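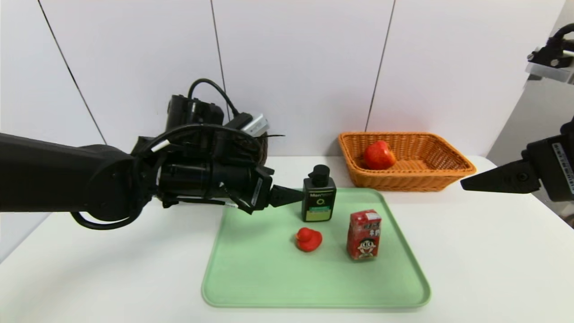
1. 点検の対象と範囲

共用室Cindow 白テーブルまわり 安全・衛生点検表(コメント欄つき)
記入:Lucyna Górecki
確認:Nga Lưu
実施:10月、17時の閉室前

対象は白い天板のテーブル、その上の薄緑のトレイ、編みかご二つ(オレンジ、濃い茶)、およびトレイとかごに置かれる小物とする。小物は、ポンプボトル、りんご、赤い紙パック飲料、赤いゴムのアヒル、黒いメガネケース。
棚の中、流し、冷蔵庫は別の点検表(Morer用)に記入する。床は通路の項目だけここで見る。

判定の書き方
良:そのまま使用できる
注:使用できるが、次回までに手を入れる
否:使用を止め、Nga Lưuへ連絡
判定に迷った項目は「注」にしてコメントを書く。空欄のまま提出しない。

2. テーブルと周囲

2-1 天板のぐらつき
四隅を順に手で押して確認する。
判定:良
コメント:左奥の脚だけアジャスターを半回転締めた。締めたあとは動かない。

2-2 天板の汚れ、べたつき
判定:注
コメント:乾いた布では取れない輪じみが手前に一か所。中性洗剤を薄めて拭いたら薄くなったが、まだ指で触るとわかる。次回もう一度やる。研磨剤入りのスポンジは使わないこと。前にMühlbauerの部屋で使ったとき、つやが抜けて戻らなかった。

2-3 天板の端と物の距離
トレイもかごも、手前と左右の端から50mm以上内側に置く。
判定:良
コメント:測るのは作業を終えて物の位置が決まってから。置き直している途中の数字は記入しない。

2-4 通路幅
判定:良
コメント:入口側のいちばん狭いところで78cm。椅子を引くとこれより狭くなるので、退室時に椅子を戻す。

2-5 壁との間
判定:良
コメント:壁は白いパネルなので、かごの角が当たると跡が残りやすい。かごを奥に寄せるときは持ち上げて動かす。

3. かご

3-1 オレンジのかご
編み目のほつれ、ささくれ、縁の浮きを見る。指の腹で縁を一周なぞる。
判定:良
コメント:ささくれなし。りんごを入れるときは底を先に拭く。果汁が編み目に入ると臭いが残る。りんごは一個なら左右どちらに寄っていても問題にしない。

3-2 濃い茶のかご
判定:注
コメント:色が濃いので汚れが見つけにくい。懐中電灯を斜めから当てて見ること。底の隅に粉のようなものがあり、刷毛で払った。虫食いかどうか判断できないため「注」にした。次回また粉が出ていたら「否」に変える。

3-3 かごに入れた容器の安定
底の編み目は平らでないので、背の高い容器は立てたあと手を離して揺れを見る。

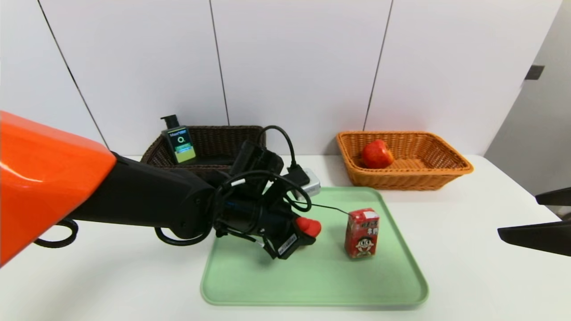 茶色のかごにポンプボトル、トレイに紙パック飲料

判定:良
コメント:ボトルはかごの端に寄せたほうが落ち着く。真ん中に立てると、かごを持ち上げたときに傾いた。運ぶときはボトルを出してからかごだけを運ぶ。片手でかごの縁をつかんで運ばない。

3-4 かごの使い分け
食べ物は一方、洗面用品はもう一方とし、同じかごに同時に入れない。
判定:良
コメント:どちらの色を食べ物用にするかは決めていない。入れ替えるときは間に一度拭き上げる。札をつける案が出たが、ひもが編み目に引っかかるのでつけていない。

4. トレイ

4-1 割れ、欠け
樹脂のトレイなので、角の丸い部分と縁の立ち上がりを重点的に見る。
判定:良
コメント:裏返しての確認も済み。裏に細いすり傷があるが、爪が引っかからない深さ。

4-2 すべり
判定:注
コメント:天板に水が残っているとトレイごと動く。天板、トレイ裏、トレイ表の順に拭くと残りにくい。すべり止めシートはDrolldenのものを一枚試したが、はがしたあと糊が残ったので外した。

4-3 載せる物の数と間隔
載せる数は制限しない。手を入れて一つだけ取れる間隔を空ける。取るときに隣の物に触れるなら詰めすぎとする。
判定:良
コメント:間隔が足りないと、ポンプの口が隣の物に当たる。口の向きは人が立つ側を避ける。

4-4 食品と洗面用品の同居
判定:注
コメント:一時置きとしてトレイに一緒に並べるのは認めている。ただしポンプの口をりんごの側に向けない。紙パックは上の面が少しでもつぶれていたら、持ち上げて漏れがないか底を触ってみる。りんごは表面のまだらと傷みを取り違えやすく、押して柔らかい部分があるかどうかで見る。

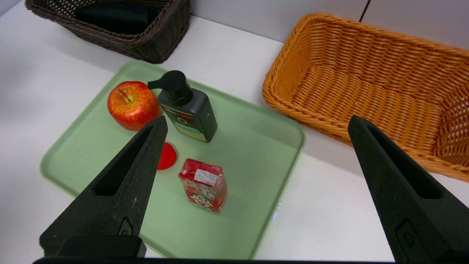

Nga Lưu:4-4ですが、私は「注」でなく「否」寄りだと思っています。りんごを皮ごと食べる人がいる以上、洗面用品と同じトレイに置いたものは食べる前に必ず洗う、と一行入れてください。紙パックも口をつける部分を拭いてから。あと、一時置きの「一時」がどのくらいかを書かないと、次の日まで置かれます。

Lucyna Górecki:了解。洗う件は6に入れた。一時置きは17時までとし、閉室時にトレイに食品を残さないことにする。判定は今回は「注」のまま。

Nga Lưu:それで結構です。

5. 小物ごとの確認

5-1 ポンプボトル
判定:良
コメント:首のゆるみなし。軽く押して、戻りが遅い場合は中で固まっている。中身を別の容器に移し替えない。ラベルが読めなくなったら残量に関係なく処分する。傾いて見えるときは、底に物を踏んでいないかを先に見る。

5-2 りんご
判定:良
コメント:軸のくぼみに水がたまりやすい。洗ったあとは軸を下にして水を切る。傷んだものはかごごと下げず、りんごだけ先に取り出す。

5-3 紙パック飲料
判定:注
コメント:常温置きでよい品かどうか、期限と一緒にパックの表示で確かめる。シールが貼ってあるものは、期限の上に重なっていないかを見る。今回は期限内。開封したものはテーブルに戻さない。

5-4 ゴムのアヒル
判定:良
コメント:ひび、べたつきなし。底に穴のあるものは中に水が残るので、押して出してから置く。小さい子が来る日はトレイではなく棚に上げる。

5-5 メガネケース
判定:良
コメント:ふたの合わせ目に指を挟みやすい。開けたまま置かない。中身のあるなしは持ち主に聞く。勝手に開けて確かめない。
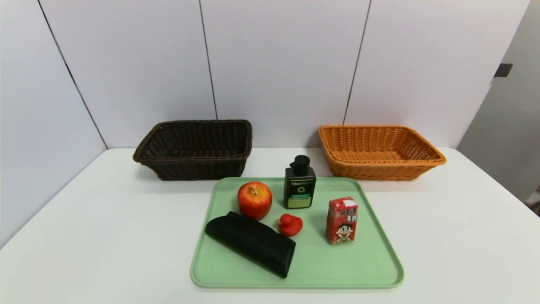 文字数:1283

6. 片付けの手順と申し送り

前回の点検で、かごを拭くときに中の物をどこへ置くかが人によって違っていた。椅子の上に置いた人、床に置いた人がいたので、今回から次のとおりにそろえる。

6-1 かごの中身は全部トレイに移す。
かごが二つとも空になってから拭き始める。片方ずつやると、拭き終わったほうに先に物を入れてしまう。ポンプボトルは奥、低い物は手前。手前に背の高い物を置くと、腕を伸ばしたときに袖で倒す。
メガネケースは斜めになっても構わないが、トレイの縁に乗り上げさせない。縁に乗っていると、トレイを引いたときに落ちる。

6-2 かごを拭く。
刷毛で編み目のごみを出し、固く絞った布で縁、外側、内側、底の順。水をかけて洗わない。編みかごは乾きが遅く、濃い茶のほうは湿っていても見た目でわからない。手の甲を底に当てて冷たければまだ乾いていない。
乾かす間、二つのかごは離しておく。重ねない。

6-3 物を戻す。
食べ物を先、洗面用品をあと。逆にすると、ポンプを触った手でりんごを持つことになる。手を洗えば順番はどちらでもよい。
一時置きでトレイに載せた食品は、食べる前に必ず洗うか拭く(Nga Lưuの指摘により追加)。

6-4 最後にトレイを拭く。
物を載せたまま空いているところだけ拭くのは不可。全部よけてから拭く。

申し送り

・濃い茶のかごの底の粉。次回、最初に見てほしい。刷毛で払う前に白い紙を敷き、落ちた量がわかるようにする。
・天板の輪じみ。薄い中性洗剤で再度。
・すべり止めは未解決。糊を使わない布の敷物をMorerの部屋で試しているので、結果を聞いてから決める。
・通路の78cmは椅子を戻した状態の値。前回の表には条件が書いていなかったため比較できない。

受けたコメントと返答

「トレイをもう一枚増やして、食品専用にできませんか」
置き場所がない。テーブルに二枚並べると端から50mmが取れなくなる。トレイを小さいものに替えるなら可能なので、寸法を調べておく。

「かごは樹脂製にしたほうが洗いやすいのでは」
そのとおりだが、今の二つはまだ使える。3-2が「否」になったときに、濃い茶のほうだけ替えることを考える。

「アヒルは必要ですか」
点検表は必要かどうかを決めるものではない。置いてある以上は見る。

「点検は毎回、全項目やるのですか」
2-1、2-4、4-1は月に一度。ほかは閉室前の片付けと一緒に見る。紙パックの期限は、気づいた人がその場で見てよい。

記入漏れの確認:Lucyna Górecki 済
判定の確認:Nga Lưu 済(4-4は次回再判定)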